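Support ticket 755
Site: Plalport, Nornora room
Equipment: hand-held gripper pair, station 14
Opened by: Ekua Quaye
Assigned to: Paavo Leinonen
Priority: normal
Status: closed, with one follow-up item

Problem as reported

The operator at station 14 reports that the right gripper loses its tracked position during box tasks. The left gripper is not affected. The fault shows in the session log as a gap, after which the right gripper position returns with an offset from the left. The operator has restarted the pair twice with the same result. No damage to the housing or finger pads was reported.

Entry 1, Leinonen, 9:15 a.m.

The station was checked with the operator standing at the table and both grippers held forward in the normal start position, finger pads toward the work. The marker cubes are mounted above the hands, one on each side. The green light on the right cube was on. The right gripper has a thin black cord that hangs in a loop below the hand and beside the forearm. The hinged gray box used for the task was on the table with its lid open. 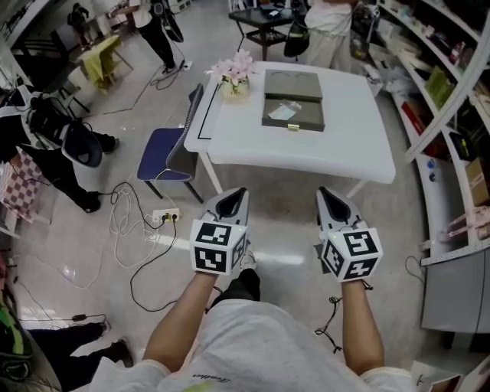 Aarne Jääskeläinen added that he had seen the same gap on the Pestum pair in March, and that the cause there was the cord and not the cube. In his view the cord should be secured to the sleeve before any recalibration is attempted, as a calibration done with a loose cord will not hold. He asked that the mount screws be left alone until this had been tried.

Entry 2, Leinonen, 10:40 a.m.

The recommendation was followed. The connector on the right gripper was unplugged, inspected and seated again. It had a small amount of play. The cord was then led back along the forearm and held with two soft straps, with enough slack left for the wrist to turn fully.

A test of 30 open-and-close cycles was run at the table. The log showed one gap, near the end of the run. This is an improvement on the reported condition but does not meet the requirement for release, which is a full run with no gaps.

Entry 3, Leinonen, 1:20 p.m.

The right marker cube was checked by hand for movement. It could be turned slightly on its base. The base screw was tightened with the short driver from the station kit -- the long driver does not clear the housing and should not be used. The marker faces were wiped with a dry cloth. The pair was recalibrated using the standard routine and profile 188.

Station users are reminded that the marker block must remain in view while the other hand is working. Holding one gripper low behind the other housing will produce a gap in the log even when the equipment is in good order.
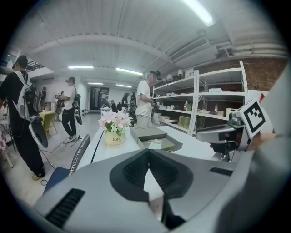

Ticket 755: gripper housing, with the second gripper and its marker block at right.

Entry 4, Leinonen, 2:05 p.m.

The test of 30 cycles was repeated twice. No gaps were recorded in either run, and the offset between left and right remained within the limit given in the Appiah setup sheet. The operator was asked to complete one box task at normal speed and reported no trouble.

Resolution

Loose connector and loose marker cube base on the right gripper. Connector seated, cord secured, base screw tightened, pair recalibrated. Released for use.

Follow-up

Chrysoula Stefanou is to order a replacement connector for the right gripper. Until it is fitted, the operator should check the cord straps before each session and report any new gap under this ticket number -- a new ticket is not required.

Closed by: Ekua Quaye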